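The **ginkgo leaf** is one of the oldest and best loved shapes in decorative art, and people who take an interest in it tend to find it turning up everywhere, from temple carvings to teacups. It comes from the ginkgo, or maidenhair tree, which is native to China and has long been planted in Japan and Korea as well.

## Use on cloth

The broad fan with its fine, spreading veins suits printing very nicely, and a single leaf can be repeated in several colors without the pattern growing heavy. Yellow is the traditional choice, after the tree's lovely fall color, though green is common too, and many printers like to mix the two with something warmer.

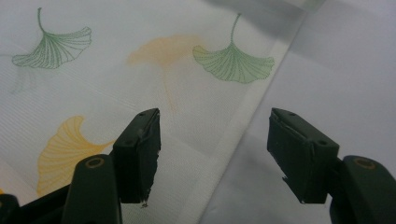
## In Ulomville

The town of Ulomville has been fond of the motif for as long as most residents can remember. Its Trurlow print shop, run for many years by Lakshmi Palaniappan, kept 46 leaf blocks, and four of these are still brought out each June for the street fair. Rüdiger Lammers later wrote a friendly little guide to them, printed in 400 copies.

## See also

- Maidenhair fern
- Block printing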